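Work and Automation
Week 3 handout: The people holding the gripper
Instructor: Tapio Heiskanen

Reading for this week: the Mustonen chapter on deskilling (skip the appendix, everyone does) and the Cusetico shift diaries, pages 19 to 30. Bring the diaries to class. If you bring them on your phone, bring a charger as well, as the room has one working outlet and I use it.

1. Where we left off

Last week we looked at the old story: a machine arrives, a person leaves, a manager gives a speech. It does happen. It also takes up so much room in the debate that we miss what goes on in the years before the machine can do anything much. Somebody has to show it how. In the robot trade this is called demonstration work, and in the payroll system at Jastomov it was called "other."

The basic setup is simple. A worker does a small task by hand, holding the same sort of gripper the robot will have, while cameras record it. Then the worker does it again. The skill that gets copied is one most of us picked up before kindergarten, so it has never appeared on a résumé, and pricing it has turned out to be awkward for all concerned.
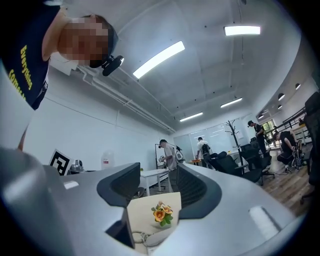
Fig. 3.1. Demonstration work in an open office. A card with orange flowers on it is held between the gripper's finger pads.

2. What changes for the worker

a) Pace. A person picking up a card normally does it without thinking. A person demonstrating it has to do it cleanly, at a speed the recording can use. Several of the Cusetico diarists write that they started setting down their coffee at home in the same manner. One spouse asked if something was wrong.

b) Tools. Compare typing with a keyboard you chose and typing with one you were issued. Now wear part of the keyboard on your head. Hand-held grippers and head-mounted cameras are light enough for ten minutes, and shifts are longer than that. See the diary entry on necks, p. 22.

c) Status. At Vomine the demonstrators were titled "operators," then "data associates," then "trainers." Pay stayed where it was through all three. Keep this in mind for the essay.
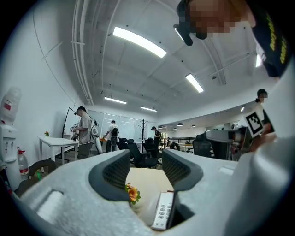
d) Space. Demonstration work often goes on in ordinary offices, with the chairs and the whiteboards still there, and several people at it in the same room. Old factory studies assume you can tell the shop floor from the office by looking. Ask yourself what happens to the blue collar/white collar line when both collars are a T-shirt.

3. Terms to know

Demonstration: one recorded run of a task.
Deskilling: see Mustonen, who uses the word 79 times and defines it once.
Tacit knowledge: what you know how to do and can't explain. Also the usual excuse for late essays.

4. For discussion

Should a worker be paid for the hour or for the skill handed over? Who gets to say when the robot has learned enough? Would you want to be told?

Short essay (two pages, double-spaced) due the first week of June. Pick one diarist and argue with her. Agreeing with me is allowed but has never raised a grade.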